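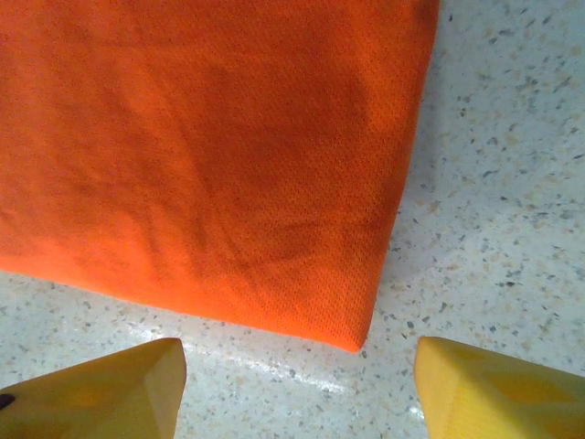
Figura 1. Tecido de malha cor de laranja, com a borda arredondada no lado direito.

3. Dobra de camisetas esportivas

Esta parte do relatório trata da dobra das camisetas do time de futsal Jirkden, que usamos como material do projeto. O objetivo era comparar dois modos de dobrar e escolher um para o guia de organização do vestiário, entregue junto com este texto.

3.1 Material

O tecido tem furos pequenos e regulares, próprio de roupa de esporte. É leve e escorrega sobre superfícies lisas. A ficha do fornecedor, a confecção Brirano, indica 200 gramas por peça no tamanho adulto. Trabalhamos com 12 camisetas, todas de manga curta, sobre um tampo salpicado, sem forro por cima.

3.2 Procedimento

O método A é a dobra em terços: as laterais vão para o centro, as mangas voltam sobre si mesmas e a barra sobe até a gola. O método B, que chamamos de Escobar no nosso caderno, começa pela metade no comprimento, com manga sobre manga, e depois são feitas 2 dobras na altura. Nos dois casos a peça precisa estar bem aberta antes da primeira dobra. Pulamos esse passo nas primeiras tentativas e tivemos que refazer.

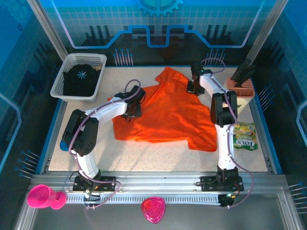
Figura 2. Peça laranja estendida de forma irregular sobre a mesa. Ao fundo, à esquerda, o cesto branco com tecido preto.

Na Figura 2 há uma prega em diagonal e a barra está um pouco ondulada. Com a peça nesse estado, a dobra em terços sai torta. O alisamento deve ir do centro para as pontas — com a mão aberta, sem puxar a manga, que estica fácil.

3.3 Resultados

O método A deu um retângulo mais regular e que empilha melhor. O método B é mais rápido, mas a pilha começou a inclinar a partir da camiseta 7. Nas peças de malha mais fechada, do modelo Hira, a diferença foi pequena.

Adotamos o método A no guia. Falta testar com camisetas de manga comprida e repetir a contagem de tempo, porque na primeira rodada o cronômetro foi ligado antes de a peça estar na mesa. As medidas de cada pilha estão na tabela do anexo.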